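Chapter 9

When the Log Says Everything Went Well

Most accounts of robot failure begin with a crash: an arm swings where it should not, something bends, somebody shouts. Faults of that kind are easy to teach and fairly easy to prevent. This chapter deals with a duller and more expensive kind, in which the machine does damage, reports success and carries on.

The case we shall use comes from Barkham, where a plant for stripping and refitting old desktop computers ran a trial cell under the name Temari. The promise made for it was the usual one. The arm would handle processors and memory more gently than a person could, because its force limit was set in software and software does not get tired. Over 3000 handling cycles were logged before anyone asked how many of the boards still worked. Of 196 boards then tested, 73 had bent contacts in the processor socket. The log for every one of them read "complete". 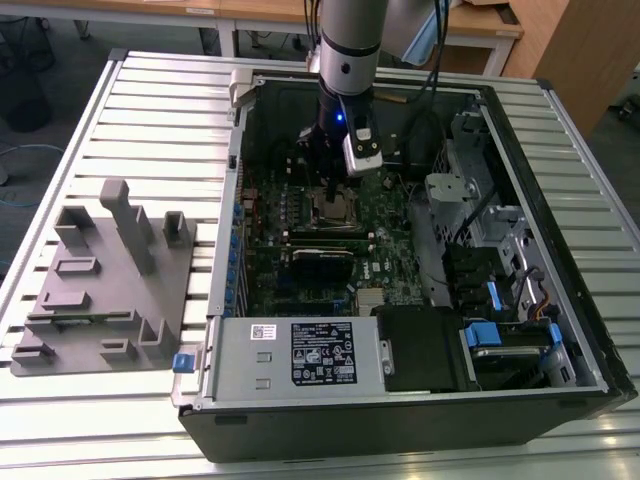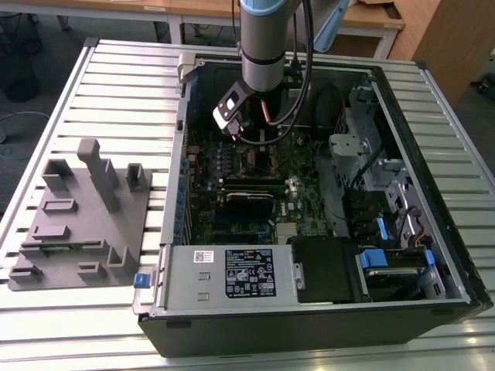
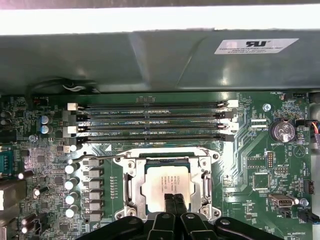 A force limit is only as good as the place where the force is measured. At Barkham the reading was taken at the wrist, and the software compared it with a single figure for the whole task. Nothing in that figure knew which way the load was pointing. Look at how the two fingers come up to the middle of the processor in the wrist camera's view, while the socket's lever and hinge stand off to either side: a slight tilt in the gripper would put the load on one edge of the part, and the total could still sit well inside the limit. The supplier, Oosthuizen, had tested the limit by pressing on a flat steel block 150 times. It passed each time, as one would expect of a flat steel block.

The plant's first response was to lower the limit. Readers should be wary of this remedy, which is cheap, quick and looks like action. The arm then stopped more often, the operators learned to clear the stop and restart, and bent contacts went on turning up. A second site, at Tokodholm, copied the lower setting in March and got the same result.

We shall take the case in stages. Section 9.1 asks what the word "complete" meant to the people who wrote it into the program — only that the last movement had ended. Section 9.2 looks at tilt and at where sensors are placed. Section 9.3 turns to the restart button, and to why a safety stop that is cleared by habit should be counted as a fault in its own right. The exercises at the end use the Barkham test results, and calculators are allowed.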